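4. Rehearsing the Build Before Cutting Anything

4.1 Why we built the machine twice

The Brivura robot lives in one bay of the shared workshop at Sutstead, between the lathe and the shelf where people leave their half-finished chairs, and it has to be put away whenever someone needs the floor. That one fact shaped more of our method than any theory of manipulation did. We could not leave the arms standing overnight, and we could not ask our neighbors to stop sanding while we tuned a wrist. So we made a second robot in software, in a small simulator we call Nernora, and did most of our thinking there. Figure 3 gives the flavor of it, with two views over the white body shell and two from close behind an open gripper.

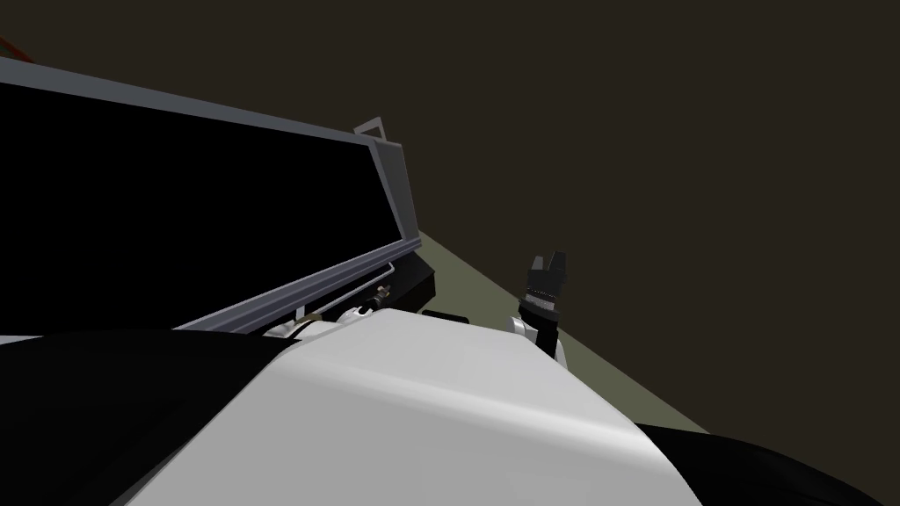
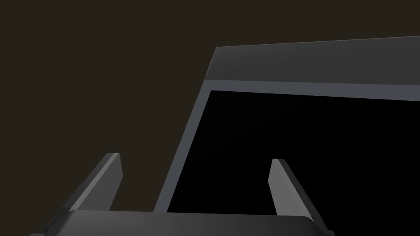
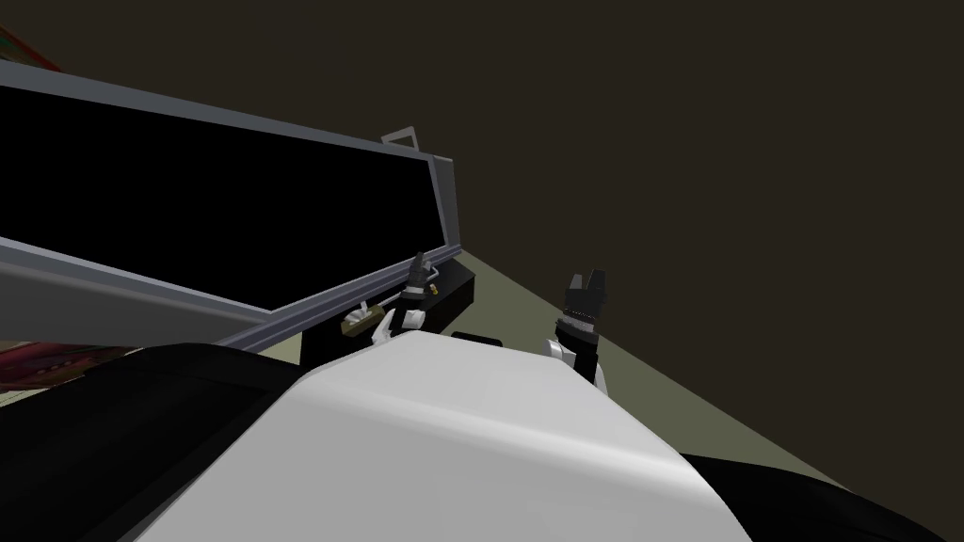
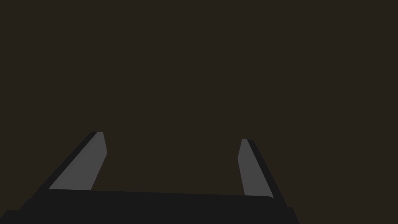
Figure 3. Rendered views from the simulated robot. First and third: looking out over the body, with a black panel in a gray frame at the left. Second and fourth: a gripper with its fingers apart and nothing held.

We kept the rendering plain on purpose. An earlier version of Nernora had wood grain on the benches and a soft daylight that moved across the room, and it was lovely to look at and slow enough that we would start a run and go make supper. Stripping it back to flat colors let us run a full set of trials on a secondhand desktop computer in the time it takes to sweep the bay. We gave up some realism in the exchange, and we come back to what that cost us in Section 4.4.

4.2 Getting the real parts into the model

Every part we made or bought was measured on the bench and entered into the model by hand. We know that a scanner would have been quicker. We did not have one, and looking back we are rather fond of the slow way, as a person who has held a bracket against a steel rule and written down its thickness tends to remember that bracket when something goes wrong with it later. The measuring took most of our Thursday evenings for a good stretch of the fall. We wrote the dimensions in pencil in a bound notebook and typed them in at the end of the night, and when the notebook and the model disagreed, the notebook won until somebody had gone back to the part with the calipers.

The joints deserve a longer word. In the model a joint is a perfect hinge. In the bay it is a bearing pressed into a pocket that we cut ourselves, and our pockets were not all cut equally well. We put a little slack into each simulated joint to match, beginning with a guess and then adjusting it until the simulated arm sagged by the same amount as the real one when held straight out. This is a homely way to identify a parameter and we would not defend it before a stern audience, but it needs only a string, a weight and a ruler clamped to a post, and anyone building in a garage can do it. We repeated the check in October, after the heating came on in the building, and found that the shoulder had loosened enough to be worth correcting.

Mass was harder. The shells are light and easily weighed, but the wiring inside them is neither light nor evenly placed, and it shifted each time we opened a housing to fix something. In the end we weighed each link with its cables tied in place, recorded where the ties went, and promised one another not to move them. The promise held for most of the project.

4.3 The rehearsal procedure

A rehearsal in our sense is a short simulated run of one movement, from a rest position to a goal and back again. The movements were chosen from the list of things we wanted the real robot to do in its first season: reach forward, bring the two grippers near each other, open the fingers wide and hold still, turn a wrist while the elbow stays put. None of these is glamorous. They are the movements during which our first attempt at a robot, some years ago and on another bench, used to pinch its own cables, and we wanted to be done with that particular problem before we tried anything cleverer.

Each run was commanded by Pirihi, the small motion controller that also drives the physical arms. Keeping the same controller on both sides was the best decision we made. It meant that a change tested at the kitchen table in the evening could be carried to the workshop on a memory stick and tried the same way, with no translating in between and so no chance of translating badly. Where Pirihi needed to know whether it was speaking to motors or to Nernora, we hid the difference behind a single setting in a text file, and we painted the real emergency stop a brighter red to remind ourselves which setting deserved more respect.

Altogether we kept the logs of 3672 rehearsals. For each one we saved the commanded and simulated joint angles, the smallest distance between any two parts of the robot, and views from the virtual cameras. The distances told us most of what we needed. The views were for the times when the numbers made no sense, and there were more of those than we expected. A clearance that suddenly drops to zero may be a real collision, or it may be a part that was entered in inches in a file that expected millimeters — we did this twice — and looking at the picture settles the question in a moment.

We placed the cameras where we meant to put cameras on the real machine, and left them at the awkward angles that the mounts would give us. A camera behind the fingers of a tilting wrist will tilt with it. It would have been easy enough to level the pictures in software, and for a week or so we did, until we noticed that we were training our own eyes on a view we would not have in the bay. After that we left the tilt alone and learned to read it.

4.4 What carried over and what did not

The geometry carried over well. Of the movements we rehearsed, 12 were then tried on the physical arms, at reduced speed and with one of us standing by the switch. No cable was pinched in any of them. The clearances we measured with feeler gauges and folded card were close to those in the logs for the elbow and the wrist, and somewhat tighter than predicted at the shoulder, which we put down to a shell that had been glued a little proud of its seat. We filed the shell and updated the model, in that order, and perhaps should have done it the other way about.

Contact carried over poorly. The simulated fingers are stiff, and their faces meet cleanly. Ours have pads that squash and pick up sawdust, and by the end of an evening in a room with a working band saw their grip is noticeably different from what it was at the beginning. We tried lowering the friction in Nernora to match the dusty condition and raising it again for the clean one. Neither value was right for long, and we now wipe the pads between trials and treat the friction setting as a rough guess that should be trusted only for planning.

Lighting was the other gap, and here we were paying for the plainness described above. Nernora lights everything evenly. The bay has one window, a row of tubes of which the last one flickers, and whatever lamp the person at the next bench has brought in. Nothing in the present section depends on image processing, so the gap did us no harm yet, but we would caution a reader against using views as plain as ours to prepare a vision system for a room like that one without a good deal of extra work.

4.5 Time and effort

We are sometimes asked by other workshop members whether it would have been faster simply to build the thing and see. We have thought about this with some care. The model took about 60 hours to reach a state where we believed it, counting the measuring but leaving out the version with the wood grain. Against that we can set one gearbox that we did not order, as the rehearsals showed that the lighter one would do, and the 3 cable routes that we changed while they were still lines on a screen. We cannot say how many pinched wires we were spared.

There was a social benefit too, and it belongs in a paper about building in shared space. A laptop can be turned around. When people stopped at the bay to ask what the machine was going to do, we could run the movement for them and talk it over, and several of their suggestions went into the design. The most useful came from a furniture maker who pointed out that our elbow, at full reach, would swing into the path people take to the dust collector. We moved the stand closer to the wall, marked the reach on the floor with tape, and entered the new position in the model before going on to the wrist tests reported in Section 5.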